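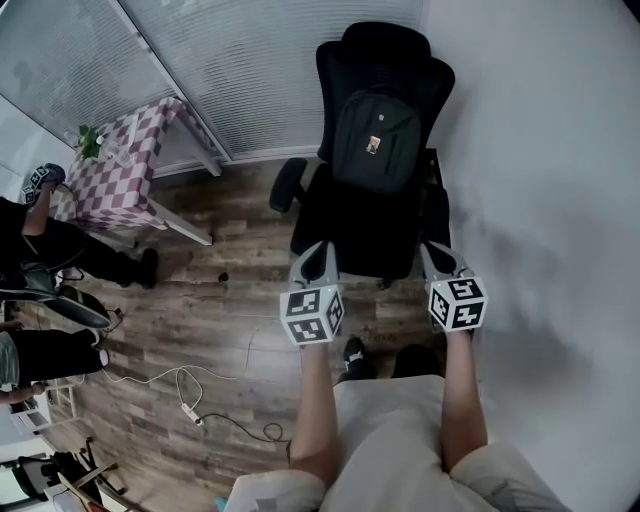 A school council is a group of pupils who are chosen by their classmates to speak for them. At Drargate School, every class from second grade up elects two members at the start of the school year. The members meet with a teacher, listen to ideas and help decide how some things in the school are done. Much of what they discuss is ordinary: where a backpack should be kept during lessons, for example, on a chair, under a desk or on a hook in the hallway. Small matters like these affect every pupil every day, and pupils often have useful things to say about them.

Who can be on the council?

Any pupil in a class that votes may stand for election. You do not need to have the best grades, and you do not need to have been on the council before. If you would like to stand, tell your class teacher before the end of the first week in October. You will be asked to give a short talk to your class. It may be as short as a few sentences. Say what you would like to see improved and how you would listen to other people.

How does the vote work?

Each pupil receives one slip of paper with the names of everyone who is standing. Mark two names, fold the slip and put it in the box. This is called a secret ballot. It means you do not have to tell anyone how you voted, and you should not ask others how they voted. The two pupils with the most votes become members. If there is a tie for second place, the class votes again between the tied pupils only.

What happens at a meeting?

The council meets on a Wednesday at lunchtime in the Lodisis Room. A list of things to discuss, called an agenda, is put up outside the room beforehand. One member leads the meeting and another writes down what is decided. These notes are called minutes. Members raise a hand to speak and wait until the person before them has finished.

Can the council spend money?

Yes. The council has $200 to spend in each school year. Last year it bought 36 library books and new jump ropes for the playground. Any plan that costs more than $25 must also be agreed to by the principal.

What can the council not decide?

The council does not choose teachers, set homework or change safety rules. It may still ask questions about these subjects, and the school will reply.

How do I share an idea?

Speak to one of your class members or write your idea on a card and place it in the blue box by the front office. Please add your class so that a member can bring you an answer.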